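4.2 What counts as a tidy desk?

Much of the advice written on desk tidying assumes that a container settles the matter. Put the pens in a pouch, the argument goes, and the pens are dealt with. We doubt this. In the Borard survey, 245 people were asked to rate a set of table tops for tidiness, and the replies gave little support to the claim that a pouch, a cup or a box improves anything by being present. A pencil pouch with its zip open was often marked down as harshly as pens lying loose.

The Sauerland scale, which we used in the first round, gives a table top a score out of 64 by adding marks for grouping, closure and clear space. It has the charm of being quick. It also treats a tight group of toy blocks as "stored", although they have no box and would scatter if somebody leaned across for the telephone. Raters were told to accept the group as a single item. Several refused, and we think they were right to.

Soft cases cause further trouble. A rigid tin is either shut or it isn't, but a fabric pouch sags, bunches at the end where it is held, and can look full when there is very little in it. Brinano's earlier study dealt with this by leaving soft cases out altogether, which may explain why its results were so clean. We kept them in and accepted the mess. Agreement between raters fell, and we are not persuaded that more training would have brought it back.

There is also the question of angle. A table top judged from the side may earn a different score from the same table top judged close to, where one pouch takes up most of the view and the blocks have dropped out of it. The first round, with 200 ratings, made no allowance for this, and we would not lean on its averages.

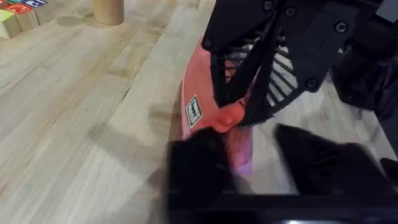
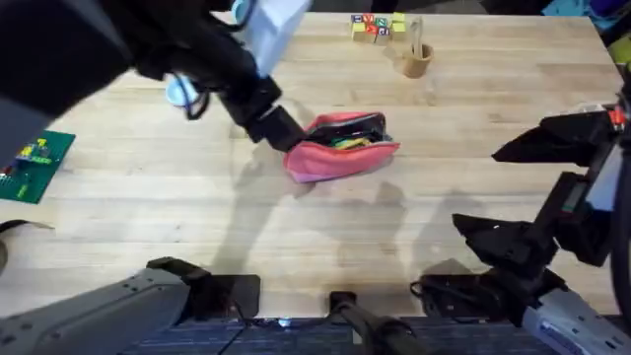
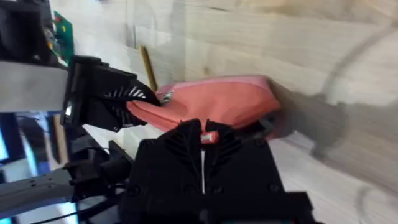

Figure 7. Three views of the same pale wooden table top. The alphabet blocks appear in the first two; the second also shows the pink pencil pouch, open along its top.

4.3 Limits of the scoring

The second round used the Elorik form, which drops the single score and asks for separate marks on grouping and closure. It produced 1,000 marks in all. More marks are not better marks, however, and the form still has no good way to record a case that is open but in use. A pouch left open by someone who is halfway through a drawing is a different matter from one left open since July, and neither form can tell them apart.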